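Doma open day: a skeptic goes to look at other people's shelves
June 2, 2022

I should say up front that I don't like organizing events. I have been to enough of them to know how the day goes. You park in a field, you get a tote bag, and then a cheerful person shows you a drawer with six pens in it and asks how it makes you feel. So when Bezawit Adugna asked whether I wanted her spare ticket to the Doma open day, I said yes mostly for the bus ride and the lunch.

Doma, for those who haven't had the flyers, is a home storage outfit that moved into the old Bellamy building last November. They sell baskets, rails, trays, hooks and the idea that you need more of all four. Once a year they open the workrooms to anyone who signs up. The woman at the door told us 2000 people had put their names down for this one. I'd believe it of the parking lot. Inside it felt a good deal thinner, though the line for coffee was long enough to make the number look honest.

The first hall was the sales floor, and I'll be quick about it. Baskets on the left, baskets on the right, a wall of jars with labels for foods I have never bought. The Ilteo line got the best spot, by the windows. It's a set of stacking bins with a lid that clicks, and a young man was clicking one for a small crowd when we came in and still clicking it when we left. I asked him what happens when the click wears out. He said he hadn't heard of that happening. The line went on sale this spring, so I wouldn't think he had.

Next came the talk. Chukwuemeka Nwankwo gave it, and he was better than I expected. He skipped the part about feelings. He said people buy containers before they know what they're containing, and he had a whole slide of closets to prove it. Then he spent the last ten minutes showing us containers. Bezawit thought I was being unfair when I pointed this out at lunch. She had bought two by then.

The workrooms are upstairs, and these were what I wanted to see. You go up in groups with a guide, and ours was Henok Hadgu, who walked fast and answered questions over his shoulder. Each room takes one kind of mess. There was a sewing one, a kitchen drawer one, a pet one with leashes, and a desk one that looked tidier than my desk has ever been, so I don't know what they were hoping to fix.

The gardening station was the one I stayed at longest. I garden, badly, and I have strong views on where a trowel should live (in a bucket, by the back door, dirty). The makers of this one have other ideas. They've papered three sides with butterflies, which struck me as a lot of butterfly for a place to keep tools, and put a hanging basket across the back wall. Everything that might go in it was still down on the tabletop when I got there.

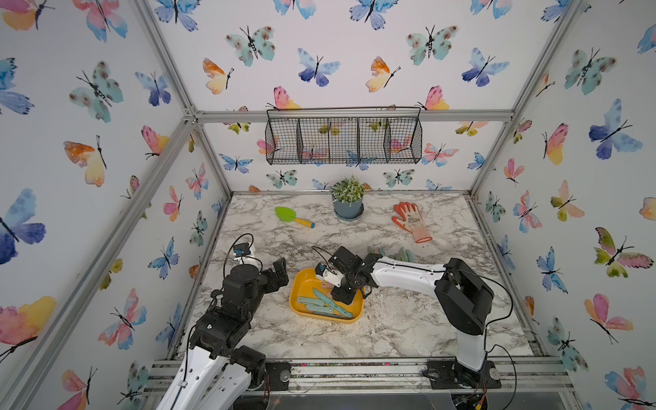 The gardening station, upstairs at Doma. Basket on the wall, tools on the table.

I'll give them the basket. It's black wire mesh, long and shallow, split into four, and it hangs high enough to leave the whole table free. Wire is a sensible choice for garden things. Dirt falls through it, for one, and you can see what you've got without taking it all down. My doubt is about the shape. A shallow basket is fine for gloves. A trowel with a proper handle is going to stick out over the edge, and in my shed anything that sticks out gets caught on a sleeve.

The trowel they had was a child's one, lime green with a yellow handle, and I'd guess it would fit. I asked Henok whether they had tried it with the full-size kind. He said the room was meant for families. Fair enough, but it's the grown-up's tools that make the mess at my house.

The yellow tray is the part I would take home. It's a plain, low thing with rounded corners, and it had some mint-green plastic tool pieces in it, lying every which way. For small parts you can't beat a tray. You carry it out, you carry it in, and you don't have to decide which section of anything it belongs to. I said this to a man next to me, Mitiku Tsegaye, who had come over from the desk room looking bored. He told me he keeps his in a baking pan. We got along.

And I was glad to see a bit of grit on the table. It looked like soil, or crumbs if someone had been at the lunch early, spread around the tray and toward the front. On that white and gray marble pattern every speck shows. If you're going to pot things up on a surface, I would want it brown. There was a pot there too, a slate-blue one on its own saucer, with a bushy little plant in tiny pale flowers, and I noticed most people in our group looked at that before they looked at any of the storage.

Gloves are where every system falls down, in my experience. There was an orange-red one with a pink printed cuff to one side of the plant, and a gray-green one farther over, mostly out of view. Two colors, so at least one has a partner somewhere. I have never owned a pair of garden gloves that stayed a pair past the first summer, and four compartments on a wall won't change that. A clothespin might.

We were moved along after that to the Destesis room, which was closed for a delivery, so we looked at the door. Then down the back stairs and out through the shop, naturally. The wall basket was there on a rack near the registers, item 2391, with the rail kit sold separately as item 2481. You need both. I asked how much weight the pair will take and was told to check the leaflet. The leaflet gives the length of the rail, 180 centimeters, and nothing about weight.

Lunch was a wrap and an apple, included in the ticket. The wrap was good. The seating was not, unless you like to eat standing beside a display of shoe racks.

Would I go again? For the upstairs, maybe. Those rooms are more use than the talk, and Henok doesn't try to sell you anything while you're in them. Go early, skip the Ilteo clicking, and bring the measurements of your own tools written on a piece of paper. I didn't, and I stood in the shop trying to show a clerk with my hands how long my trowel is.

Bezawit has now bought three containers. She doesn't know yet what is going in the third.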